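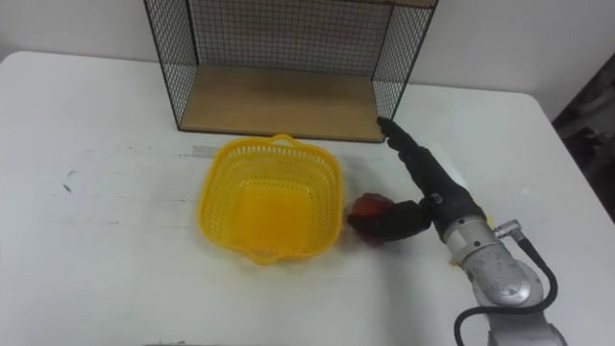

Figure 1. Wire-mesh shelf unit with a wooden base board, and a yellow basket, empty, on the tabletop.

Home and Storage Skills, Unit 2
Handout: Baskets, Mesh Shelves and Small Items
Gadville Adult Learning Center
May 17, 2021

Read before the practical session. Bring a pencil and a tape measure.

1. Open and closed storage

Open storage lets you see what you have without moving anything. Closed storage keeps dust off and hides clutter. Most kitchens, craft rooms and laundry corners need some of each. This unit covers open storage only. Closed storage is in Unit 3.

The shelf unit in Figure 1 has a black metal frame and wire-grid sides and back. The wall shows through the back. Mesh of this kind lets air move, so it suits onions, folded cloths and anything put away slightly damp. It does not suit pens, clothespins or loose screws, which slip through or catch in the openings. Those go in a basket first.

2. The base board

A flat board gives small containers an even surface. On bare wire, a light basket can rock, and the wires leave marks in soft goods. Wipe a wooden board with a cloth that has been wrung out well, and dry it before putting anything back.

3. Choosing a basket

Measure the shelf before you choose. Take the inside width, the depth and the clear height. Leave a finger's width on each side of the basket.

Slots around the upper rim, as on the yellow basket, let air in. Check the floor of any basket before using it for small parts. A bright color is easier to find on a crowded shelf, and some households give each person or each type of item its own color. Handles should face out when the basket is on the shelf.

4. Weight

Weigh a full basket once and write the figure on the label. For class work we keep each basket under 1,000 grams. A worked case from the Praltirska pantry exercise:

Tea towels, folded: 700 grams
Sponges and cloths: 35 grams
Total: 735 grams

This is within the class limit. The weight of the basket itself is left out here but must be included in your own sheet.

5. Order of work

Clear the table and set the shelf unit toward the back. Put the empty basket in front of it. Sort the items on the table, fill the basket, weigh it, label it, then place it on the base board. Do not fill above the rim.

6. For the practical session

Draw your shelf from the front and write in the three measurements. List the items you would keep in one basket and mark any that would fall through the mesh. Hand in the drawing with the weight sheet.

Reading: Uibo, Household Storage, chapter on open shelving.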